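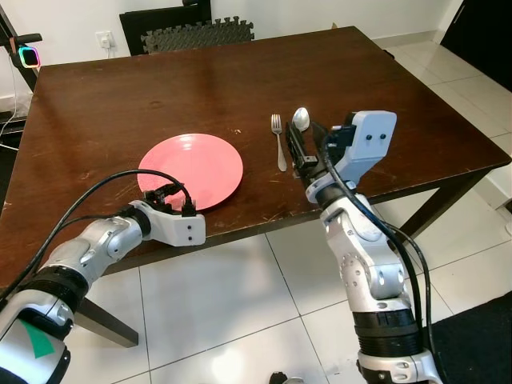

Re: Table for the Cleltodon lunchroom

Thanks for the quick answer, Annick. I'd keep the dark table and refinish the top in October, before we spend anything on a new one. The legs don't need work. The top does — it has light scuffs and fine scratches, worst near the front edge and around the center, and small white specks as well. It still has enough gloss to throw a glare at the back, so I'd scuff it lightly by hand and skip the sander. Hollmann has a satin finish for $40 a can and one can should cover it.

Place settings stay as they are, with the pink plate on the left, then the fork, then the spoon. I'd add felt mats under the plates once the finish has cured.

Annick Leclerc wrote:

> Allance quoted 6 weeks for a replacement table, delivery included.
> Is the old one worth saving? Room 807 needs something by the end
> of the month, and I can lend them 3 folding tables until then.

Please do lend them the folding tables. I can start on the top as soon as the can is here.

Nivaldo Fontes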